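Ukden two-arm bench kit: frequently asked questions

Last updated August. If your question isn't answered on this page, use the contact form and put your order number in the subject line.

What do I get in the box?

The standard kit contains two arms, two grippers, two base plates, the panels and rails for the enclosure, a power supply, a control box and a bag of fixings. Arms are sent part assembled. The bases and the first link are joined at our workshop, and you fit the forearm and the gripper yourself. You will need your own computer to run the Okance software.

Do the plates and racks come with it?

No. The table-top items used in our sample tasks are ordinary kitchenware and you can buy them anywhere. The task sheets give suitable sizes. Plates with a raised rim are easier for the grippers than flat ones.

How long does it take to build?

Most customers allow two days. The enclosure goes up in a morning with two people. The arms take longer, mainly because of the cable runs. Please don't rush these. A cable that is too short will pull at the gripper connector when the arm is fully stretched, and a cable that is too long can catch on the other arm.

How should I route the cables?

Start at the gripper and work back towards the base. Leave a wide loop at each joint and tie the cable to the links between the loops. Move the arm by hand through its whole reach before you tighten anything. Once you are happy, pull the ties snug and trim the tails. The kit comes with 100 ties, so cut one off and start again if it looks wrong.

What is it like in normal use?

A typical first job is clearing and loading. You put a dish rack on one side of the table and a plate in the open space between the arms, then teach the right arm to bring the plate across and the left arm to place it. Each arm can work alone, and we suggest getting one arm reliable before you try a shared task.

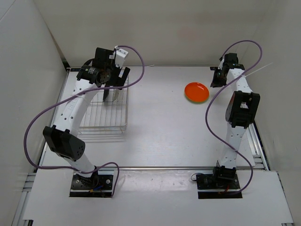 Teaching is done by repeating the job through the hand controllers. For a simple pick and place, some 300 repeats will give usable results. Jobs where the plate has to stand upright between wires need more, and you should vary where the rack and plate start from one repeat to the next. If they always start in the same spot, the arms will do badly as soon as something is moved.

Why are the walls white?

Plain walls give the cameras less to be confused by and they spread the light evenly. Wipe them with a damp cloth. Avoid solvent cleaners, which cloud the surface. Small marks make no difference to performance.

Can I use it without the enclosure?

Yes, but results will change with the light in the room. A kit that works well at 10 in the morning may struggle by late afternoon if it stands near a window. The rails can be clamped to a bench if you have no room for the full box.

Are the arms safe to work beside?

They are light and fairly slow, but they can still pinch. Keep hands out of the enclosure while the motors are powered. The stop button should be fixed at the front edge within easy reach. This kit is not sold for use by under-16s.

What can't it lift?

Cast iron pans, full jugs and anything else heavy. Thin glass is also a poor choice, as the standard fingers have no force sensing. Ghaffari soft finger pads can be fitted and help with smooth items, but they wear and need replacing.

A motor is getting hot. Is it faulty?

Probably not. The elbow motors hold the weight of the forearm and will warm up if the arm is left reaching out. Park the arms when you stop for a break. If the software shows fault 1376, switch off, wait half an hour and check that no cable is pulling against the joint.

Can I buy a single arm or spare parts?

Single arms, links, motors and gripper fingers are all sold separately by our parts supplier, Tristton. Links for left and right are different, so check which one you need before ordering.

Who do I speak to about returns?

Chelsea Bellamy handles returns and repairs. Unopened kits can be sent back for a full refund. Once an arm has been assembled we can repair or replace parts, but we can't refund the whole kit.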